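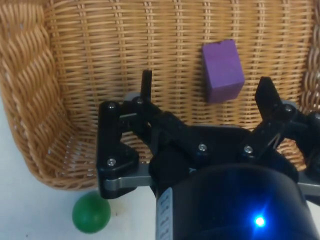

Nkosi House — Furnished Rental, Turnover Inspection
Two bedrooms, second floor, in-unit laundry
Tenancy ending: ten-month furnished lease
Inspected by: Despina Tsakiris
Owner's agent: Samer Khalaf
Month: October

Mark each line OK, FIX, or REPLACE. Comments go under the line they belong to. Anything marked FIX has to be closed before keys are handed over. Anything marked REPLACE goes to Samer for approval first.

ENTRY AND STAIRS

Front door closes and latches without slamming — OK

Deadbolt turns freely from both sides — FIX
Stiff from the outside. Key has to be pulled back slightly before it turns. Raed Srour to look at the strike plate before anyone orders a new lock.

Handrail firm, full length — FIX
Top bracket moves. One screw is missing and the other is stripped.

Stair treads, no lifted edges — OK

Stair light, both switches — OK
Bottom switch plate is cracked at one corner. Not a hazard, change it when convenient.

SMOKE AND CARBON MONOXIDE

Alarm in each bedroom, tested with button — OK

Alarm in hallway, tested with button — REPLACE
Sounds, but the date on the back is past the ten-year limit. Same kind as the bedroom ones, please, so the tenants only have one type of battery to buy.

Carbon monoxide alarm near furnace closet — OK
Was unplugged and in the drawer below. Plugged back in and tested.

Fire extinguisher, gauge in the green — OK
Moved from behind the trash can to the hook by the kitchen door. It belongs on the hook. Add this to the welcome sheet.

KITCHEN

Range burners light on first try — FIX
Back left clicks but does not catch. Cleaned the cap, no change.

Anti-tip bracket on range — OK

Outlets near sink trip and reset — OK

Under-sink cabinet dry, no stains — OK
Old stain at the back, same size as at the last inspection. Paper towel left there overnight came up dry.

Refrigerator 38 degrees or lower — OK

Kitchen inventory complete — FIX
List calls for 49 pieces of flatware and cookware. Short one saucepan lid and two teaspoons. Bo-ram Ji has spares in the storage unit.

LIVING AND DINING

Bookcase and TV stand anchored to wall — FIX
Bookcase is fine. TV stand strap has been unhooked, probably to run a cable. Rehook it.

Window screens in place, no tears — OK

Blind cords tied up out of reach of a child — FIX
Left window only. Cleat is there, cord was hanging loose.

Sofa legs tight — OK

Rug has a non-slip pad — REPLACE
Pad has gone crumbly and is leaving bits on the floor. Rug can stay.

BEDROOMS

Bed frames tight, slats seated — OK
Back bedroom had a slat out of its holder. Put back.

Mattress covers clean, no tears — OK

Windows open fully and stay open — FIX
Front bedroom window drops on its own from halfway. This is the exit window for that room, so do it first.

Closet rods hold weight — OK

BATHROOM

Grab bar firm — OK

Hot water at tap 120 degrees or lower — FIX
Read 127 after two minutes. Turned the heater down one mark. Needs a second reading.

Fan pulls a square of tissue to the grille — OK

Caulk around tub — FIX
Split along the back edge, longer than my hand. Scrape out and redo, then leave the tub alone for 24 hours.

LAUNDRY AND FURNACE CLOSET

Dryer vent clear to outside — FIX
Flap outside only opens partway. Plenty of lint behind it.

Washer hoses, no bulges or cracks — OK

Furnace filter — REPLACE
Replaced during the visit. Two left on the shelf.

Nothing stored against the water heater — OK
Moved a box of paint cans to the storage unit.

METERS AND KEYS

Electric meter photo on file — OK
Gas meter reads 2,311. Water is billed to the building.

Keys returned — FIX
Two door keys and the mailbox key are back. Laundry closet key is not. Samer has written to the outgoing tenant.

COMMENTS FROM REVIEW

Samer Khalaf: Approved the hallway alarm and the rug pad. Range repair approved too if it is only the igniter. Call me if they want to replace the whole valve.

Raed Srour: Deadbolt done, plate was sitting too low. Handrail has longer screws now and doesn't move. Window balance for the front bedroom is ordered — I will come back for that and do the vent the same morning.

Despina Tsakiris: Second hot water reading is 118, changed to OK. TV stand and blind cord done. Caulk, range, vent, window and closet key still open. No keys out until the window is closed off this list.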